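Search this book Enter keywords Go

Chapter 2
Rewards and Player Choice in Online Games

Many online games give players a reason to return by offering points, items, or ranks. This chapter examines how such rewards are planned and how they affect the choices players make. The main case is Plimcombe, a trading game from the studio Ludoten, in which nearly 600 items may be earned – 80 of them only through group play.

Key terms
reward schedule
shared market 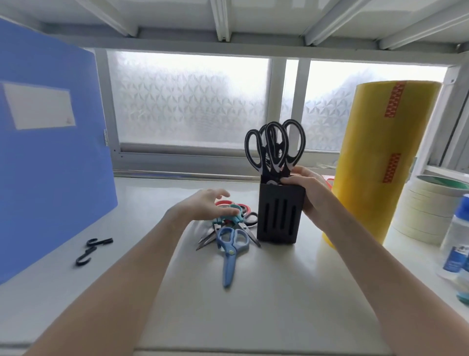 2.1 Fixed and Variable Rewards

A fixed reward is given each time a set task is completed. A variable reward depends in part on chance. Most games in this chapter use both.

© Trevaskis Press. Contact the publisher | Back to top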